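Shared Kitchens Deserve a Place in the Housing Budget

When a residential building is planned, the common kitchen is usually the first room to shrink. The Cudelura Housing Association has reviewed its own record on this matter and believes the practice should end.

Of the 27 buildings in our care, 17 have a kitchen that residents may use together. In the others, the space was given over to storage or to an extra apartment during design. The decision looked sensible on paper. An apartment pays rent every month, and a kitchen does not.

Rent is a poor measure of what such a room provides. At Skeditz House, residents who had lived on the same floor for years first spoke at length over a pot of soup. Older tenants who had stopped cooking for one began to cook again for four or five. Our housing manager, Mekdes Lemma, has argued since she joined us that a kitchen should be treated as part of the building, in the same way as a stairwell or an elevator. We agree with her.

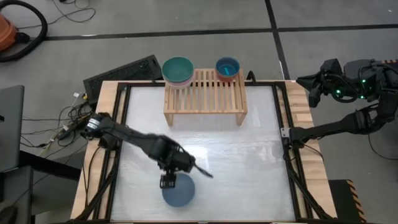 The cost is modest. Fitting out the kitchen at Khattak Court, including sinks, two stoves and a supply of bowls and plates, added up to 3 percent to the price of the ground floor works. Cleaning is shared under a written schedule – one that residents drafted themselves and have revised twice.

There are fair objections. Noise carries, and some tenants would prefer lower charges to a room they may never enter. These concerns should be answered through sound insulation, fixed closing hours and open accounts. They do not justify removing the room from the plans.

The next test will be Lunemness, where 147 homes are proposed. The present drawings show no common kitchen. We ask that they be revised before the application is submitted in September, while the change can still be made at little expense.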